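Notebook / Perception / Hand-held gripper data

2025-02-19

Segmentation of deformables, second pass. Ran the Fusow tracker over the bedroom set, 71 clips, 3,254 frames after dropping duplicates. The pose stream from Gisler was resampled to the image clock before anything else, which removed the wobble we had been blaming on the mask head.

Rigid items are fine. Tubes and packets keep one ID through a grasp, and the finger pads are masked out by hue (blue threshold widened slightly, old value left in the config as a comment). Black plastic is still the weak case. The linkage arms and the bags share the same colour range, so the mask leaks from one into the other whenever they touch in the image. Specular folds then split a single bag into several fragments.

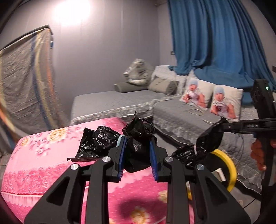
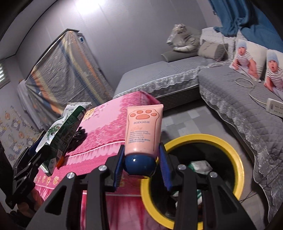

First picture: black bags, two grippers. Second: cream tube upright between the pads.

Tried a fixed mask for the arms, driven by the finger opening. Mean overlap on the tube clips is 94 per cent with it on. Bag clips improve but I have not got a number I trust, as the reference labels disagree about where a knot ends - needs a rule in the labelling sheet first.

A second gripper coming in from the side is not covered by the fixed mask at all. It gets labelled as object, usually merged with whatever it holds. Plan is to give it its own class in Hinis and retrain the head only, backbone frozen.

Also open: glare from the ceiling light upsets the exposure normalisation. Clip the top 2 per cent before computing the mean, then rerun. Branch is plolten-mask, not merged.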